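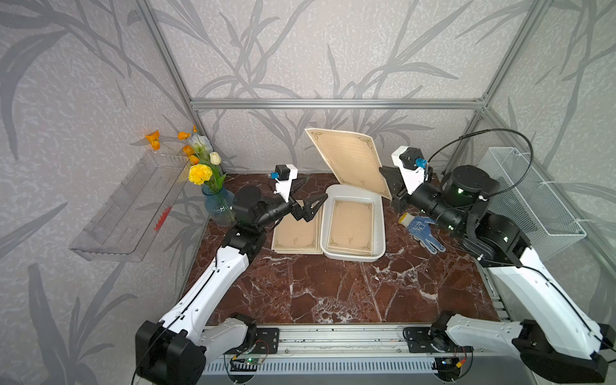 Bordered writing paper curling and sticking together in the tray

Posted in Paper, Desk and Storage
Wednesday, October 28, 2026

I keep a quantity of cream writing paper, ruled, with an ornate brown scroll border printed at the corners. It was bought as a bulk lot of 400 sheets from Flolier in August. The sheets are stored flat in an open white plastic tray on a marble top. Two faults have developed. The sheets cling in twos and threes when I lift one off the stack, and the top portion has taken on a curl along the long edge. I square the stack by tapping it on the marble, which has left some corners slightly bruised.

Is the clinging static, or is it the ink? And is an open tray suitable at all, or should the paper go back in its wrapper? Room humidity is not controlled. The window is open most of the day.

Posted by ruledmargin

Most likely humidity, with some static on dry days. Paper in an open tray exchanges moisture through the top sheet and the exposed edges. The inside of the stack lags behind, so the top sheets curl first. The direction of curl tells you the grain: paper curls around an axis parallel to the grain.

Procedure I use:

Take the stack out of the tray and divide it into smaller lots. Fan each lot along the short edge, then along the long edge. Turn every second lot over before restacking, so that the curls oppose one another. Put a flat board on top, larger than the sheet on all sides, and leave it overnight. Do not tap the corners on stone. Square the stack against the inside wall of the tray, using a piece of card as a pusher.

For lifting single sheets, hold the paper by its left and right edges at mid-height and raise both sides together.

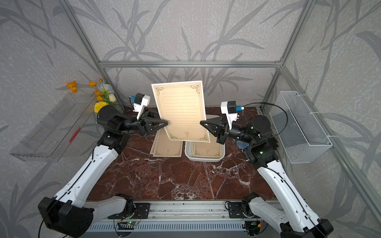
Lifting from one corner flexes the sheet across the ruling and drags the next one with it. Once it is clear of the stack, let it hang for a moment before setting it down. Any second sheet will usually show itself at the bottom edge.

To separate an ink problem from a static problem, look at the back of a sheet that has been clinging. Transferred colour in the shape of the border means the ink is offsetting. Interleave with plain tissue in that case. If the back is clean, leave the ink out of it.

As for the tray, it is fine for a week's supply. Keep the remainder wrapped, flat and off an outside wall.

Posted by Tavix

Just buy a box with a lid. The Sibiya one holds a full pack and cost me less than the paper did.

Posted by deckle_edge

Agree with the wrapping advice. I would add that cut flowers should not share the desk with unwrapped paper, as one knocked vase finishes the lot. I keep six sheets out at a time and the rest in a drawer. Gloves are optional. Cotton ones are more slippery than clean, dry fingers and I gave them up.

Posted by greyblotter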